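Cusivbridge 빈 피킹 고장 기록 데이터셋 README

문서 개정: 4월 20일
관리: Zuzana Bartoš
라벨 검수: Nevzat Aksoy, Odair Toledo

개요

Cusivbridge는 빈(상자) 안에 섞여 있는 물체를 로봇 팔이 집어내는 작업 중 실패한 시도만 모은 데이터셋입니다. 성공한 시도는 별도 저장소에 있으며 이 배포본에는 들어 있지 않습니다. 수집은 Cleltden 실험실의 작업 셀 한 곳에서 이루어졌고, 제어 소프트웨어는 내부에서 개발한 Sayegh를, 기록 도구는 Okex를 사용했습니다.

전체 에피소드는 300개입니다. 이 중 40개는 보호 정지로 끝났고, 8개는 케이블 걸림으로 분류되었습니다. 나머지는 파지 실패, 낙하, 이중 파지, 시간 초과입니다. 한 에피소드에는 라벨이 하나만 붙습니다. 두 가지가 겹친 경우에는 먼저 발생한 쪽을 적었습니다.

수집을 중단했던 이유

12월에 케이블 걸림이 연달아 발생해 수집을 멈췄습니다. 그리퍼 쪽으로 내려가는 호스와 전선 다발이 손목 관절 옆에서 고리 모양으로 남는데, 손목이 크게 회전한 상태에서 팔이 빈 벽 가까이 내려가면 이 고리가 벽 윗단에 걸렸습니다. 처음 몇 건은 Sayegh 로그에 단순 시간 초과로만 남아 있었습니다. 외부 토크 값이 정지 임계값 아래에서 오래 머물렀고, 팔은 멈추지 않은 채 목표 위치에 도달하지 못했습니다.

Crescencio Tejada가 영상과 토크 로그를 나란히 놓고 다시 본 뒤에야 원인이 확인되었습니다. 해당 에피소드의 라벨은 timeout에서 cable_snag로 바꾸었고, 원래 라벨은 label_orig 필드에 남겨 두었습니다.

마지막 건에서는 걸린 다발이 당겨지면서 그리퍼 신호선 커넥터가 빠졌습니다. 그리퍼는 열림 명령을 받지 못했고 물체를 쥔 상태로 팔만 복귀 동작에 들어갔습니다. 당시 담당자였던 Mircea Bucur가 비상 정지를 눌렀습니다. 다친 사람은 없었고, 빈도 움직이지 않았습니다. 커넥터 교체와 원점 재설정 후 수집을 재개했습니다.

작업 환경

로봇은 KUKA 팔이며, 끝단에 금속 그리퍼가 달려 있습니다. 빈은 벽이 바깥으로 기울어진 회색 상자이고 클램프로 고정합니다. 물체는 단단한 것과 부드러운 것을 섞어 넣습니다. 카메라는 고정식이며 위치는 수집 기간 내내 바꾸지 않았습니다.

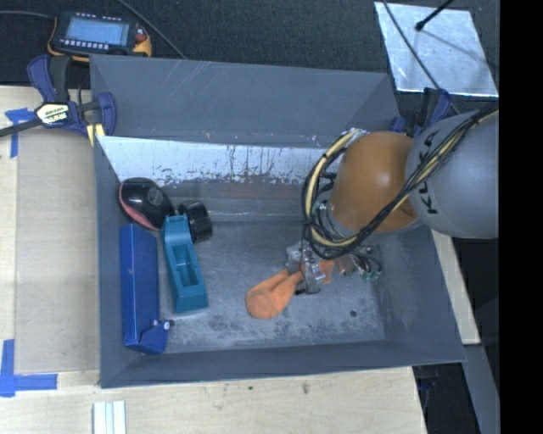 그림 1. 주황색 연질 물체 위에 위치한 그리퍼. 케이블 다발이 주황색 관절 왼쪽에서 고리를 이룬다.

빈 안쪽 벽은 코팅이 많이 벗겨져 있습니다. 밝은 띠와 그 아래 어두운 부분의 경계가 불규칙해서, 초기 분할 모델이 이 경계를 물체 윤곽으로 잡는 일이 있었습니다. 바닥의 긁힌 자국과 얼룩도 마찬가지입니다. 배경 제거를 전처리로 쓰는 경우 빈 바닥 마스크(masks/bin_floor.png)를 함께 적용하십시오.

고장 라벨

grasp_miss: 그리퍼가 닫혔으나 물체가 손가락 사이에 없음.
drop: 들어 올린 뒤 빈 밖의 배출 위치에 도달하기 전에 물체를 놓침.
double_pick: 두 개 이상의 물체가 함께 들림.
timeout: 제한 시간 안에 동작이 끝나지 않음. 다른 원인이 확인되지 않은 경우에만 사용.
protective_stop: 제어기가 보호 정지를 걸어 동작이 중단됨. 대부분 빈 벽이나 바닥과의 접촉.
cable_snag: 호스 또는 전선이 빈, 클램프, 팔 자체에 걸림.

연질 물체의 경우 grasp_miss와 drop의 구분이 어렵습니다. 천처럼 접히는 물체는 손가락에 끝부분만 물린 채 조금 들렸다가 떨어지기도 합니다. 검수자 두 명의 판단이 갈린 에피소드는 disputed 값을 1로 두었습니다. 학습에 쓸 때는 제외하는 편을 권합니다.

파일 구성

episodes/ 에피소드별 폴더. 컬러 영상, 관절 각도, 외부 토크 추정값, 그리퍼 상태.
labels.csv 에피소드 번호, label, label_orig, disputed, 정지 시각.
masks/ 빈 영역과 바닥 마스크.
incidents/ 케이블 걸림 에피소드의 점검 기록. 텍스트 파일.
calib/ 카메라 내부 및 외부 파라미터.

관절 각도와 토크는 100 Hz로 저장했습니다. 영상과는 시계가 다르므로 sync.json의 오프셋을 더해야 맞습니다. 커넥터가 빠진 에피소드에서는 분리 이후 그리퍼 상태가 마지막 수신값으로 고정되어 있습니다. 실제 상태로 해석하면 안 됩니다.

재개 후 변경 사항

손목 회전 범위를 소프트웨어에서 제한했습니다. 빈 벽에 가까운 목표는 접근 방향을 바꾸어 다시 계획하며, 가능한 경로가 없으면 그 시도를 건너뜁니다.
토크가 임계값 아래라도 목표와의 위치 오차가 일정 시간 유지되면 정지하도록 조건을 추가했습니다.
그리퍼 신호가 끊기면 복귀 동작을 시작하지 않습니다. 팔은 그 자리에서 멈추고 작업자의 확인을 기다립니다.
매 수집 시작 전에 케이블 고정 상태와 커넥터, 빈 클램프를 손으로 확인합니다. 확인 결과는 Okex의 세션 메모에 적습니다.

변경 후 수집분은 labels.csv의 phase 열이 2입니다. 두 단계의 고장 비율을 그대로 비교하지 마십시오. 접근 방향 제한 때문에 벽 근처 물체에 대한 시도 자체가 줄었습니다.

알려진 문제

일부 에피소드에서 팔과 케이블이 물체를 가려 파지 순간이 영상에 보이지 않습니다. 이런 경우 라벨은 그리퍼 상태와 토크만으로 정했습니다.
광택이 있는 검은색 물체에는 반사광이 생겨 윤곽 검출이 불안정합니다.
phase 1의 timeout 라벨에는 확인하지 못한 케이블 걸림이 더 있을 수 있습니다. 영상에서 고리가 화면 밖으로 나간 에피소드는 재검토가 불가능했습니다.

사용 범위

고장 감지와 라벨링 연구용으로 배포합니다. 이 데이터로 학습한 감지기를 안전 정지 기능의 대체 수단으로 사용하지 마십시오. 수집에 쓰인 임계값은 이 작업 셀에 맞춘 것이므로 다른 설비에 옮겨 쓸 수 없습니다.

라벨 오류는 에피소드 번호와 해당 시각을 적어 저장소 이슈로 남겨 주십시오. Nevzat Aksoy가 확인한 뒤 다음 개정에 반영합니다.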